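How does water get to your tap?

Turn on a tap and water comes out. It is easy to forget that the water has been on a long trip before it reaches your sink.

Where it starts

Most tap water begins as rain. Some of it runs into rivers and lakes. Some of it soaks down through the soil and collects in rock deep under the ground. People can pump it up from there, or take it from a river, or store it in a very large lake called a reservoir.

The town of Batosville gets its water from the Cisternas reservoir, in the hills 14 kilometres away. The reservoir is usually fullest in February, after the winter rain.

Making it clean

Water from a lake is not ready to drink. It has mud, leaves and tiny living things in it, and some of those could make you ill.

First, the water goes through a screen that stops twigs and leaves. Next, it stands in big tanks. Something is added that makes the small bits of dirt stick together, so they get heavy and sink to the bottom. Then the water trickles through deep beds of sand, which catch most of the dirt that is left. Last of all, a very small amount of chlorine is added to kill germs.

Through the pipes

Clean water travels in wide pipes called mains, which are buried under roads. Batosville has 278 kilometres of them. Thinner pipes branch off to each house, school and shop.

The water needs a push to move along. This push is called pressure. Many towns keep water in a tower or a tank on a hill – the weight of the water up there presses down on the water in the pipes below.

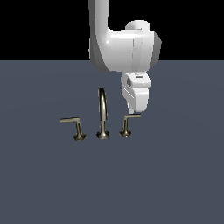 A brass-coloured tap set in three pieces.

What a tap does

Water is waiting in the pipe all the time. Inside the tap is a part called a valve, which works like a small door. When you turn the handle, the door opens and the pressure pushes the water out. When you turn it back, the door shuts.

A tap that drips may have a worn washer. This is a small ring, often made of rubber, that helps to seal the gap.

Try it yourself

You will need a clean plastic bottle, a drawing pin and a washing-up bowl. Ask an adult to make one hole near the bottom of the bottle and another 5 centimetres from the top. Cover both holes with tape, fill the bottle and stand it at one end of the bowl. Now pull off the tape. Which hole squirts further?

Words to know

Mains – the big pipes that carry water under the streets
Reservoir – a lake used for storing water
Valve – a part that opens and closes to let water through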